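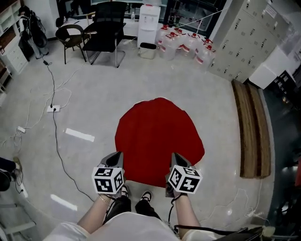 About Cokby Safe & Vault

Cokby Safe & Vault has been opening, repairing and moving safes in the Torkdale area since 1982. We started as a one-room repair counter behind a hardware store and moved to our present shop on Carretero Street when the counter got too small. The company is still family owned, and 13 people work here.

Most of our work comes from homeowners and small businesses. Someone inherits a safe with no combination, or an electronic lock stops taking its code, or an office is moving and the safe has to go down a flight of stairs. We also service bank vault doors, pharmacy safes and gun safes. We do not cut car keys or rekey house doors, but we can give you the number of a shop that does.

Our technicians are bonded and insured. New hires spend their first year working next to a senior technician before they go out on calls alone. We try manipulation first when the lock allows it. If a safe has to be drilled, we tell you before we start -- and we repair the hole afterward with hardened material so the safe can go back into use.
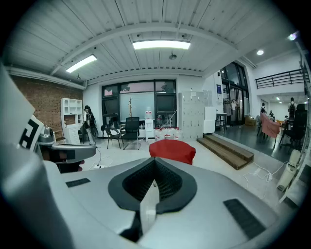
What do I need to show before you open a safe?

We ask for a photo ID and something that connects you to the safe or the property, such as a deed, a lease or a bill of sale. For an estate, bring the court papers naming the executor.

In October we took over the service accounts of Didalance Lock Repair, including 91 commercial customers. Their service records are now kept at our shop, and existing maintenance agreements stay at the same price until they come up for renewal.

The shop is at 2808 Carretero Street, with parking in the rear. Please call ahead if you are bringing in anything too heavy for two people to lift.

Page updated 2024-12-29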